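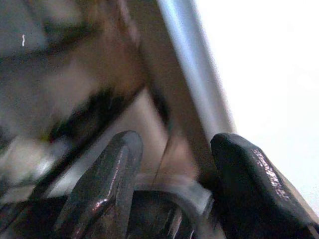
*The metal rod, close up.*

**Wash Notes, Unit 448**

The lease at Westis ran to 30 pages, and two of them concerned laundry. I was to keep a record of each load for the first month. The previous tenant had kept one too, and it was still in the drawer under the sink, in pencil.

9th July. One load. Cold water, Veleo powder, level scoop. The cycle was listed as 48 minutes and took longer. Towels came out heavy on one side. I moved them by hand and ran the spin again.

The old record had an entry for towels as well. *Heavy on one side. Moved them. Spun again.* I assumed that all towels did this.

I started reading ahead in it. The pencil entries gave the load, the water and the powder, and then a short remark. A sock found inside a pillowcase. A coin in the drain. On my second load I found a sock inside a pillowcase. The pillowcase was mine and so was the sock, so I wrote it down and left out the coin.

The coin came with the third load.

I called Himovix, the firm that managed the building, and asked how long the unit had stood empty before me. The clerk said 20 months. I asked who had lived in it. She said the file showed one tenant and read me the date the lease began, which was in September. Then she asked whether the machine was draining – it had a history, she said, of not draining.

I said it was draining.

The pencil entry for the fourth load was longer than the others. It said to take the pink things out first and wash them alone, and to hang them in the room with the door closed. The word *alone* had been gone over until the paper shone. I owned one pink cloth. I had packed it without thinking about it, and it was in the bag with everything else.
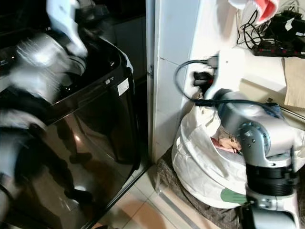 How full should the drum be for a mixed load?

About two-thirds, with the heavy items spread around the outside and nothing pushed down.

I had copied that out of the Cui handbook and taped it inside the cupboard. I followed it that evening. I took the pink cloth out, set it on the counter and washed the rest on cold. The drum stayed level. The water drained.

After that I washed the cloth alone, hung it up and closed the door.

In the morning it was dry. I opened the drawer to see what came next. The fifth entry was in ink, and the handwriting was mine.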